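Nesting bowls

Nesting bowls are bowls which can be put away one inside another, so that a whole family of them takes up little more room on the shelf than the largest. The name is used most strictly for sets made in graded sizes, but in everyday speech it covers any bowls that stack happily, including the odd ones left over from older sets that most households seem to gather over the years.

Shape matters a good deal more than pattern. A bowl with gently sloping sides will settle well down into its neighbour, while one with steep sides or a rolled rim tends to perch, and a stack of perching bowls grows tall and wobbly rather quickly. The foot – the little ring on which a bowl stands – plays its part too, as a rough one can leave grey marks on the glaze of the bowl beneath. The Tundow pottery was fond of a narrow, polished foot for this very reason, and its catalogue of 1,278 patterns was built on only a handful of shapes, so that a plain bowl and a flowered one could share a pile.
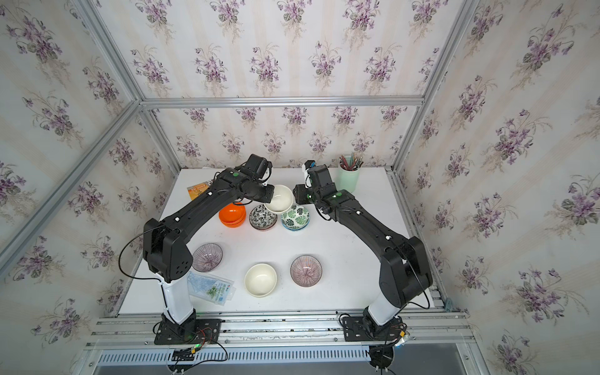

Stacking by hand is usually done from the bottom up, with the widest and heaviest bowl set down first and the others lowered into it level, held at the rim on both sides. Letting one edge touch down before the other is the commonest cause of chips. Where bowls are of the same size, many people like to sort them by pattern, keeping stripes with stripes and plain with plain, though a mixed pile is every bit as sound and, to many eyes, a good deal more cheerful.

Glazed bowls sometimes grip one another when they are put away damp. A gentle twist will generally part them, and a little warm water run around the outer bowl helps with the stubborn ones. Cilitz, whose bowls were rather thin, packed each set with paper rounds to lay between the pieces, and collectors are always pleased to find these still in place.

Patterned bowls are often displayed on open shelves, where low stacks of 2 or three let the insides be seen and admired. Taller piles are better kept in a cupboard, below shoulder height, with the bowls used every day towards the front.

See also: Mixing bowl; Crockery; Plate rack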